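Home News Projects Members Workshop Hours Contact

MEDIA RELEASE
2025-11-27

Fostville shared workshop releases plans for hand-held gripper, oven included

FOSTVILLE: The Gurkari project, a home-built gripper programme run from the back bench of the Konthorpe shared workshop, has released the drawings, parts list and assembly notes for its hand-held gripper. Anyone with a printer, a screwdriver and a tolerant household is welcome to them.

The gripper is the fifth version. The first four are in a drawer, and the project is happy to lend them to anybody who would like to feel better about their own work.

Version 5 is carried by hand. An operator holds it, opens and closes the fingers, and does an ordinary kitchen job while the camera records what the fingers are up to. Those recordings will be used to teach an arm the same job. The arm is still in a box under the bench and has so far been no trouble at all.

"People hear 'robotics' and expect a laboratory," said project lead Yulan Fang. "We have a table, a toaster and a black cloth. We did spring for the foam letters."

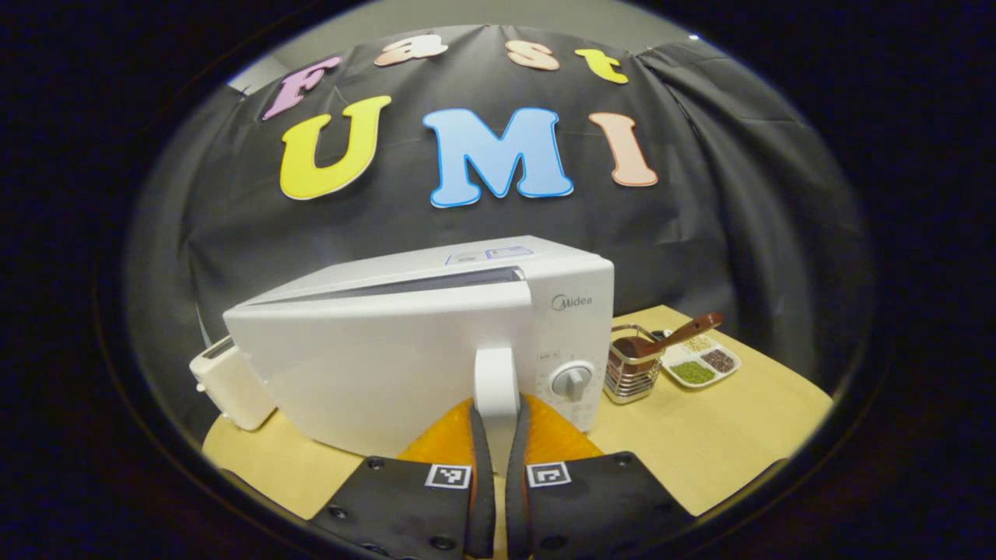 Fingers on the oven handle at the Konthorpe bench. The markers on top show the software where each finger is.

The handle was chosen as the first test because members had already given up on mugs. A straight bar gives the soft orange pads something to press on from both sides, and it punishes a crooked approach straight away. Beans and grains come later in the program, once everyone has agreed who sweeps.

Most of the build time since May went into the pads. Early ones were printed too stiff and skated off anything glossy. The current pads are ribbed and take up to 9 hours to print, a figure the workshop's other printer users have raised more than once.

Local firm Ofori supplied the screws and 20 metres of cable, of which the design uses very little. The remainder has been put to work holding up shelves.

The project will run a build night at the workshop for 6 people. Participants should bring a laptop and their own safety glasses. Tea is provided. Toast is under discussion.

Media contact: Yulan Fang, Gurkari project, Konthorpe shared workshop, Fostville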